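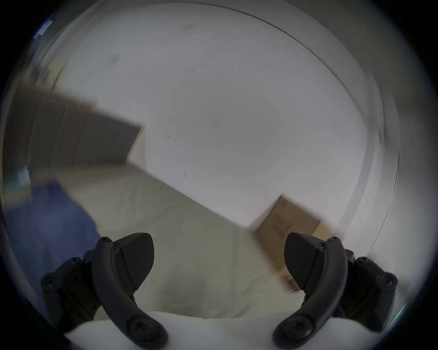 Should the fitted sheet stay on while the bedroom is being sorted? We felt it should stay on for now, and be smoothed out once the last box has gone.

Minutes, Prorkunham house meeting, September

We spent a good long while on the marks on the white wall, and happily agreed to try a damp cloth before anyone buys paint.

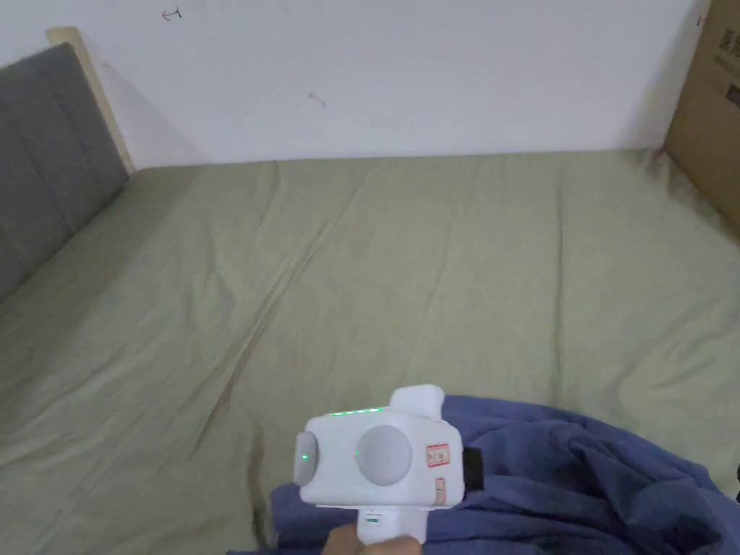

The gray headboard stays too, and the Estari shelf (195 to deliver, sadly!) can wait until next month.

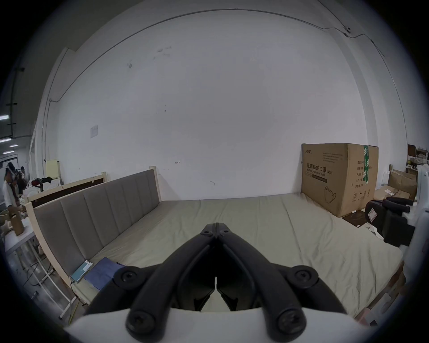 Item 3: mask box, phone and folded blue cloth on the bed

Meeting closed at 1430, with warm thanks for the tea.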